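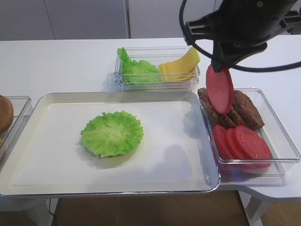
5.2 Loyalty points and the basket argument

Most claims made for store loyalty points rest on the idea that a reward pulls in other purchases. Keskinen's trade brochure calls this "basket completion": give the shopper one item free and the rest of the meal follows at full price. Figure 1 shows the starting point of that argument well enough, a lettuce leaf alone on a white tray and a bun in a clear container off to one side. The brochure assumes the shopper will pay to bring such things together. We see little reason to grant this. A shopper who redeems points for lettuce may already have bread at home, or may not want a burger.

Our data come from 1404 member accounts at two chains, Etbridge and Usel, for the month of April. Only 7 of the 12 reward types on offer were used often enough to compare. In 5 of these, spending on redemption trips was no higher than on the same members' other trips. 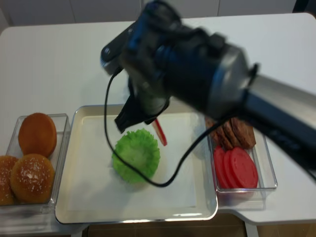 The remaining 2 did show a rise, but both required a minimum spend before points could be used. A rule that forces a larger basket cannot then be credited with having inspired one. Pratel, which supplies the card software to both chains, reports a positive effect for all reward types — its method compares members with non-members and makes no correction for how often each group shops. Until that is fixed we would not rely on it.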